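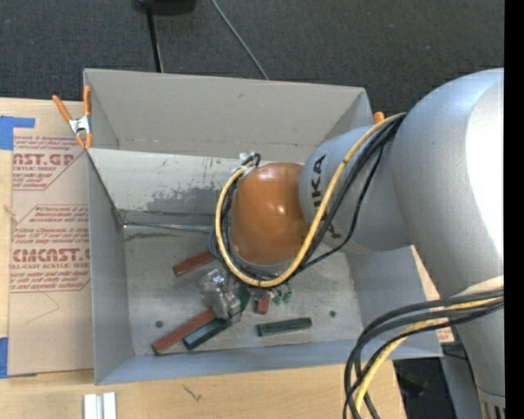
# Bin picking at the Zimska site: questions from staff

Last updated September 29, 2023

**What is the robot arm for?**

It picks mixed parts out of a bin, one at a time, so they can be passed on to kitting. Parts arrive from Kohlhase in bulk and have always been sorted by hand. The arm is being set up for the bars and small blocks first. Castings and anything in a bag stay with the hand sorting team.

**Is anyone losing their job?**

No positions are being cut under the current plan. The sorting team has 20 people and will stay at that number through the end of the trial. Hours and pay grades do not change. If the plan changes after that, Skendano will meet with the team before any decision is final.

**What will sorters do instead?**

Most of the shift will still be sorting. Each person will also take a turn as cell attendant, which means loading bins, clearing parts the arm can't pick, and logging stops. A turn lasts 40 minutes. You won't be asked to attend the cell until you have been trained and signed off.

**Do I need to know how to program?**

No. Attendants use the start, pause and reset screens. Changes to the picking software go through Hotuvis, which handles setup and support.

**When did this start?**

Bench work began in May. The cell moves to the main floor only after the safety check has been signed by both shifts.

**Can I reach into the bin while the arm is paused?**

No. Pause does not cut power to the arm. Use the stop button, wait for the light to turn red, then reach in. This applies even if the part is right at the front wall.

**Will my speed be compared with the robot's?**

No. The cell keeps its own pick count, and that count is not tied to any employee number. Individual sorting rates are recorded the same way as before.

**What if the arm keeps dropping the same part?**

Set the part aside in the reject tray and write its number on the log sheet. After three drops, call support at extension 649.

**Who do I ask about shift changes or training dates?**

Scheduling is at extension 59. Training sign-up sheets are outside the break room, and night shift has a separate sheet.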